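Ticket 136: bean portions reading off on bench scale
Site: Jomthorpe
Opened: Fri 8 May
Status: waiting on requester

Reported: portions of dried red beans weighed into the blue bowl do not match the figures on the Grotness order sheet. Bowl is filled by scoop, directly on the scale.

Checked so far:
Scale stands on the tabletop with no mat under it.
Unit is grams. Capacity on the label is 10000 g in 1 g steps, so a full bowl is well inside range.
500 g check weight read 500 on three tries. Scale itself looks fine.
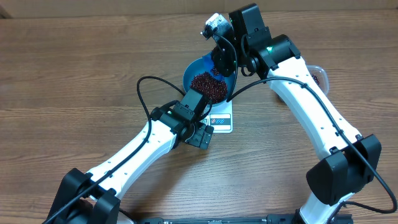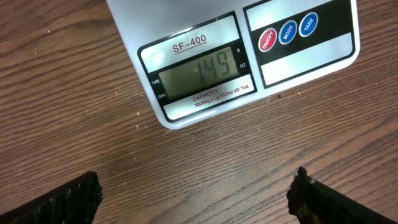 Bowl of red beans on the scale; second photo, display at 149 g.

Likely cause: TARE not pressed with the empty bowl in place. The scale zeroes at power-on, so a bowl added later is counted as beans.

Action: switch on, wait for 0, set the empty bowl down, press TARE, then scoop. Repeat TARE after every auto-off. Requester to log the next 6 portions and attach them here. If they still differ, swap in the spare from the Pladel cabinet.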